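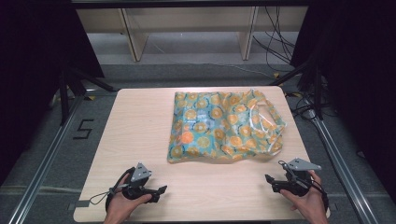
Fig. 3. Citrus-print shopping bag, flattened, handles to the right.

Section 3. Setting up the scale and weighing your groceries

Revised 25/12/2018. Applies to the Nanora kitchen scale, with or without the Wike display.

If you skipped the unpacking section, go back and peel the film off the top plate before you do anything else. I've had more mail about that film than about every other part of the scale put together. It's clear, it fits right to the edge, and it makes the plate slide just enough to throw off a small reading.

3.1 Picking a spot

I wrote most of this manual at my own kitchen table, so I'm partial to tables. A counter is fine too, as long as it doesn't bounce when you lean on it.

1. Choose a flat, hard surface. No tablecloths, please, and no cutting boards with rubber feet (they give a little, and the scale notices).
2. Set the scale down with the power button facing you.
3. Press lightly on each corner of the plate. If it rocks, turn the feet at the back until it stops. Clockwise lowers them.
4. Look at the bubble in the window on the left side. You want it inside the ring. It doesn't have to be dead center, and I've never managed dead center at my house.

Note: Keep the scale away from the fridge if you can. Older compressors shake the floor when they kick in, and you'll see the last digit flicker. If that's the only spot you have, just wait for the fridge to settle and read it then.

3.2 Batteries

1. Flip the scale over onto a folded towel. Don't put it face down on a bare counter, the plate scratches more easily than I'd like.
2. Slide the cover toward the arrow and lift.
3. Put in 4 AA batteries, following the little drawings in the tray. The two in the back row go in the opposite way from the two in front, and yes, I get it wrong too.
4. Close the cover until it clicks, then turn the scale right side up.
5. Wait for the dashes to go away before you touch the plate. It's finding its zero, and if your hand is on there it'll find the wrong one.

Rechargeable batteries work. They run down faster, and the low battery sign comes on early with them, so don't panic when you see it the first time. You've usually got a good many weighings left.

Caution: Take the batteries out if the scale is going in a cupboard for the season. A leaking battery will ruin the contacts, and I can't fix that under the warranty.

3.3 First check

You don't need special weights for this. I use a sealed pound of butter still in its box, with the zero set first.

1. Press the power button once. Let the screen settle on 0.
2. Put the butter in the middle of the plate.
3. Read the number. The box and wrapping add a bit, so a reading slightly over a pound is what you're hoping for.
4. Take it off. The screen should go back to 0 by itself.

If it doesn't go back to 0, do the corner press from 3.1 again. Nine times out of ten one foot has crept up. If the feet are fine and you still get a leftover number, hold the Zero button for 5 seconds until the screen blinks, then let go and start over from step 1.

3.4 Zeroing out a container or a bag

Okay, this is the part people actually bought the thing for! Zeroing out (some recipe books call it tare) means telling the scale to ignore whatever you're using to hold the food. Bowls, jars, produce bags, the shopping bag you carried it all home in, they're all handled the same way.

1. Put the empty container on the plate.
2. Press Zero once. One tap, don't hold it.
3. Add your food.
4. Read the weight. That's the food by itself.
5. Adding something else? Tap Zero again and pour away. I make pancake batter this way in a single bowl and never wash a measuring cup.

For bags, squeeze the air out and fold or flatten the bag so that nothing hangs over the side. A handle resting on the counter will hold up part of the load and you'll read low. Thin plastic bags weigh so little that the scale may just say 0 with one on it, and you can leave out the zeroing step altogether if you're only weighing potatoes. For saffron or yeast, use a small dish.

Note: If you lift the container off after zeroing, you'll see a number with a minus sign. Nothing is broken. The scale remembers the bowl and is telling you that it's missing. Put it back, or tap Zero to clear it.

Caution: The container still counts toward the top limit. If you put a heavy cast iron pot on there and zero it, you have that much less room for soup. Err on the screen means take something off now, please, and not in a minute.

3.5 Changing the units

The button on the underside, next to the battery cover, steps through grams, ounces, and pounds with ounces. It keeps your choice when the power goes off, but a battery change will send it back to grams. I asked for that to be fixed and it will be in the next version.

3.6 Auto shutoff

The scale turns itself off after 60 seconds if nothing changes on the plate. That's short when you're hunting for the brown sugar, I know. To get a longer wait:

1. Start with the scale off.
2. Hold Zero and press the power button.
3. Tap Zero until the screen says LONG.
4. Press the power button to save.

The long setting gives you about five minutes. It's harder on the batteries, so I only switch it on for holiday baking in December and then put it back.

3.7 Pairing the Wike display

Skip this if you bought the scale alone.

1. Stand the display within arm's reach of the scale. You can move it farther away later.
2. Turn the scale on first, then the display.
3. Hold the round button on the display until the light turns green.
4. Put anything at all on the plate and check that both screens agree.

If the light stays amber, turn both off and try again in the same order. Scale first! The display gives up quickly when there's nothing to talk to.

For cleaning and stain removal, go to Section 4.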